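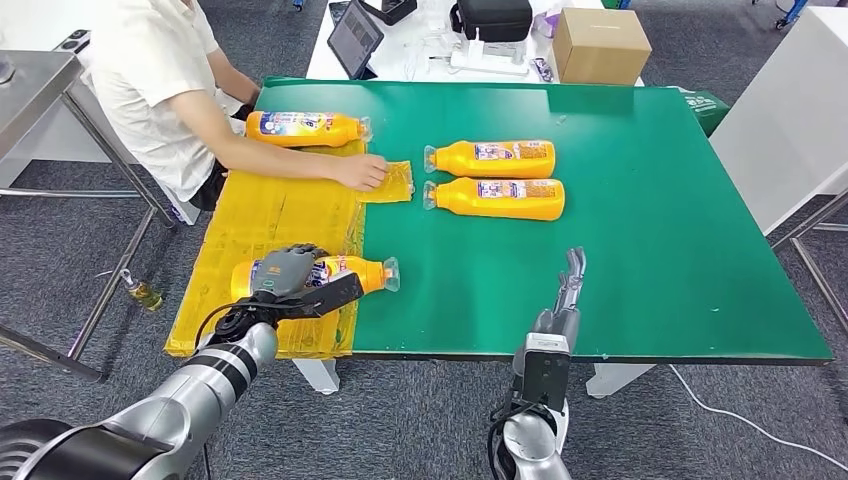 Sorting Household Bottles and Bags Before a Move

Most movers will not carry liquids, so the bottles from under the sink and the bathroom shelf end up being your job. This page covers how to decide what goes, how to pack it, and what to do with the plastic bags that pile up along the way. It was written for people moving out of an apartment, but the steps are the same for a house.

What you need

A table you can wipe down
Plastic bags that close or can be tied
Packing tape and a marker
Paper towels
One sturdy carton with a solid bottom
Old newspaper or packing paper

Step 1. Clear one surface

Pick a table and take everything else off it. Put down a mat, a flat piece of cardboard or an old towel. Bottles leak most often when they are moved for the first time in months, and you want the leak to land on something you can throw out or wash.

Step 2. Bring out one room at a time

Start with the bathroom, then the kitchen, then the laundry area. Mixing rooms makes it hard to label the carton later. Finish one before you open the next cupboard.

Step 3. Read every label

Look for the words flammable, corrosive, danger and poison. Anything with those words stays out of the carton. Keep these bottles upright in their original containers and call your town office to ask about a drop-off day. In Waltham I had to wait until October for the next one, so make the call early.

Never pour two half-empty cleaners together to save space. Bleach and ammonia are the well-known bad pair, but there are others.

Step 4. Decide what is worth moving

Anything under a quarter full is usually not worth the trip. Use it up in the last two weeks or give it to a neighbor. Thick products such as shampoo and dish soap travel well. Sprays are more trouble – the trigger gets pressed by whatever is packed next to it.

Step 5. Close and bag

Wipe the neck of the bottle and tighten the cap. For a flip cap or nozzle, run a strip of tape over the top and down both sides. For a screw cap, take it off, lay a small square of plastic wrap over the opening and screw the cap back on.

Put each bottle in its own bag, press out the air and tie or seal it. Lay it on its side over a paper towel and leave it for a few minutes. If the paper stays dry, it can be packed.

Step 6. Pack upright

Line the carton with newspaper. Stand the bottles up with the heaviest in the middle and fill the gaps with paper so nothing can tip. Keep the carton under 26 pounds. Write LIQUIDS and the room on the top and on two sides, and draw an arrow pointing up.

Step 7. Fold the leftover bags

Flatten a bag, fold it lengthwise into a strip, then fold the strip over on itself until you have a small packet. Tuck the handles into the last fold. Keep a few packets in your coat pocket on moving day for trash and wet cloths.

Where to put the carton

Carry it in your own car, on the floor behind the front seat. Do not leave it in a closed car in summer heat or overnight in a freeze. Unpack it first at the new place, and check the bags for leaks before you put anything on a shelf.

Mỹ Âu
Updated Saturday, June 28, 2025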